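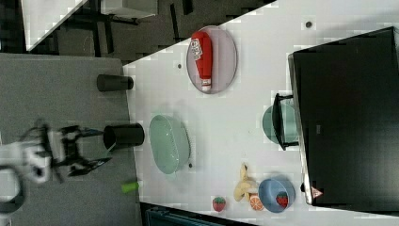
Play kitchens are my favourite corner of any toy collection, and ours at Dekthorpe has been growing since the spring. I've been laying things out on the big white table to see what goes with what, and I'm so pleased with how the colours get on together! The pale mint bowl and the teal one could have been bought as a pair (they weren't), and the ketchup bottle on its lavender-pink plate is the brightest thing in the whole collection. The plain black cups are better than I expected too – good for pretend coffee, pencils, or a very small bunch of daisies.

**Shopping day**

Every play kitchen needs something to carry the food in, and a light green basket with holes in the sides does the job beautifully. Strawberries are still the favourite. We've got a tiny one that lives in the blue bowl and a bigger one with a leafy green top, and they get served with absolutely everything, ketchup included. The yellow plush is the softest thing in the set and usually ends up in somebody's pocket by teatime.

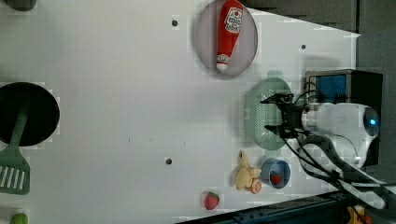 Jiang wrote to say that soft food is the way to go with toddlers, and that at Proltby they keep 12 plush pieces in a drawstring bag and wash the lot on a cool cycle once a month. Do they keep their shape after that? Ours have only ever been sponged, and I'd love to try the machine.

**Supper's on**

Frying pan on one side, oven on the other, and all the food in between – I love this layout. The little toaster oven has two black knobs along the bottom, and small children do adore a knob. The green slotted spatula goes with the black pan, and it's a cheerful thing to wave about while you're taking orders. My own order is always strawberry and ketchup on toast, as we haven't got any toast.
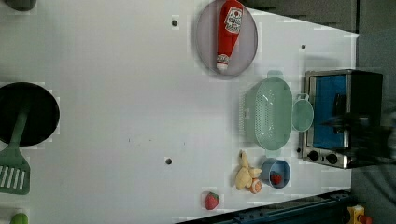 ## Coming in June

The Zolatance tea set! It has 14 pieces, with 6 saucers among them, and I've already cleared a shelf. More pictures once it's unpacked.

Page updated May 31, 2018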